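Ludumley Refurbished Desktop Tower
Sold by Trukham, workshop and warehouse

Item 361
In stock, ships within 9 working days
Two-year cover on parts and labor

We have a soft spot for these older office towers, and if you have ever had one humming away under your desk you may well feel the same. They were made for people who needed to get through a day's work without thinking about the computer, and they still suit that kind of life very nicely: letters, spreadsheets, family photos, the kids' homework, a bit of music in the background while you cook.

Every tower in the Ludumley range comes to our bench and gets opened up before it goes on the shelf. We go over the cabling, clean the vents, check that the connectors are seated and then leave the machine running overnight. It's slow work – we'll admit we enjoy it – and it means we can tell you what you're getting.

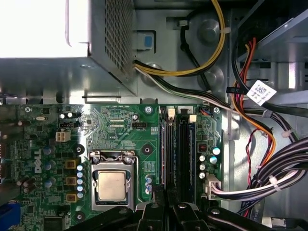 Inside you'll find the original Dell motherboard, and we keep the factory wiring wherever it's still in good shape. The power leads are gathered up with cable ties, so please don't snip them unless you really have to. If you do want to add a drive later on, give yourself a quiet half hour and a good lamp, and unplug everything from the wall first!

What comes with it
Tower with power cord
Prastelel keyboard and mouse set, wired
2000 GB hard drive, wiped and tested
Printed setup sheet in large type
Dijkstra dust filter for the front panel (spares sold in packs of 80, mostly to schools and offices, but do ask if you only need a couple)

Good to know
The case may have light scuffs on the outside from its earlier life. We wipe everything down and take off the old asset stickers, though labels on the inside parts stay where they are, as they help us if you ever need a repair. A monitor isn't included. If you aren't sure whether your old screen will plug in, send us a note with a photo of the socket and we'll happily take a look.

Orders placed before noon go to the bench the same day. Pickup from Trukham is free, and we can carry the box out to your car.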